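From: Wiremu Donnelly
To: hill-walkers list
Date: March 23, 2019
Subject: Re: Brodden trek in May - who's in?

Hernán Lozano wrote:

> Hi all, I've had a long talk with the people at Hetano Treks and I think
> we should go for it. Six days on Brodden, two local guides, porters, all
> meals, hut fees and the transfer from Arnport included. They say 98 out of
> every 100 clients reach the top, and that May is the quiet season so we'd
> have the huts to ourselves. They need a 60 per cent deposit to hold the
> price. Maribel and Chak-lun are keen. Shall I say yes?

Hernán, thanks for doing the legwork, but please don't say yes yet.

I've been on enough of these to get itchy when I read "all included". Included up to what? On the Gajewski trip we had "all meals" too, and lunch on the long day was a boiled egg and a carton of juice. The hut fees were included until we got to the second hut, where there was a different fee with a different name. I'd like to see the list in writing, with tips and park permits on it one way or the other.

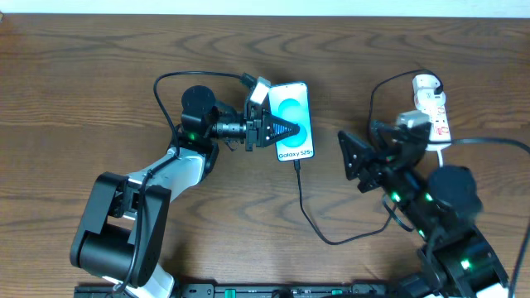 Then the success rate. 98 out of 100 of whom, and over which route? If they count everyone who gets to the crater rim as having reached the top, fine, but they should say so. Iulian went up with another firm and was handed a certificate for a point 198 metres below the summit. He still has it on the wall, mind you.

May being quiet I can well believe. It's quiet when it rains. I'd want to ask how many groups they took up last May and what the path was like above 2000 metres, and I'd want the answer from one of the guides and not from the office. Do we even know the guides' names? "Two local guides" could mean anybody who happens to be free that morning.

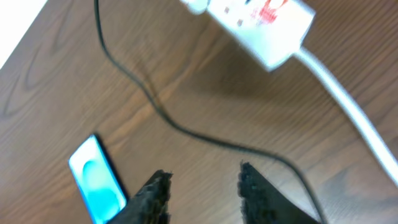
The deposit bothers me most. 60 per cent up front, for a firm none of us has used, with no word about what we get back if they cancel. The last two outfits I booked with asked for far less and let me pay the rest on arrival. If Hetano won't budge on that I'd sooner pay a bit more elsewhere.

I'm not against the mountain. Maribel has wanted to do it for years and six days seems a fair pace - better than the 3 day dash some of them sell, which I wouldn't do at any price. But could you ask them:

- what isn't included
- what happens to the deposit if either side pulls out
- how much the porters are paid, and how heavy a bag each one carries
- whether we can speak to someone who went last May

If they come back with straight answers I'll put my name down. Chak-lun, you said you had a spare four-season bag, is that still going?

Wiremu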